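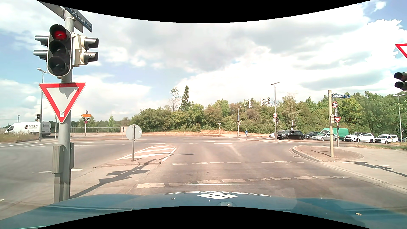
Lurnbridge Newcomers' Driving Circle

4 May 2020
Trinh Âu

Hi all,

Urs, I'm going to answer you on the list, as Ngân Quan wrote to me with nearly the same question (hi Ngân!) and I bet there are more of you.

Urs Sutter wrote:
> Can somebody settle the yield sign thing for me? There's a traffic
> light, and right under it on the same pole there's the big upside-down
> triangle. If I have a green, do I still have to yield? My wife says no,
> my gut says yes, and the guy behind me has a horn.
> Also I have to drive a van in two weeks for the move and the biggest
> thing I've ever driven is a Corolla. Any tips welcome.

Your wife wins! When the lights are working you go by the lights, and the triangle just hangs there. Red is red, green is green. The triangle is for when the signals are off or blinking yellow, like late at night, and then you'd better know whether you're the one with the triangle. It took me a whole winter to stop braking on green for it. Lộc still does it, and I've given up saying anything. You do still have to watch for oncoming cars when you turn left on a plain green, same as back home.

The other thing that got me is where the lights are. I kept looking for one across the intersection, and a lot of times the one you need is on the pole right next to you. Pull up too far and you're craning your neck. Stop at the line and leave it there.

Now the van. If it's one of the high-roof ones, a Movano or that size, spend some time driving behind one before you drive one. I mean it! You find out fast how little you can see around it, and the people behind you will be in the same boat. I like the ones with the extra brake light way up at the roof, it's a lot easier to catch than the ones down at the corners.
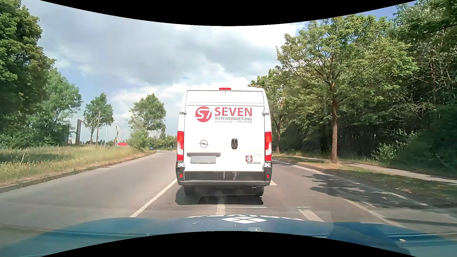 With those solid back doors the inside mirror won't do you any good, so set both side mirrors before you leave the lot and have Ngân Thân or whoever is riding along stand behind and wave. Swing wide on right turns. Take the 30 zones slower than you think you need to, parked cars on both sides and all. And write the van's height on a piece of tape and stick it on the dash (ask me about the parking garage in March. No, don't).

Oh, and walk around it with the rental person and get every scuff on the form, bumper and lower doors too.

I have 22 moving blankets in the basement if you want some. Just come get them, I'm home most evenings.

Trinh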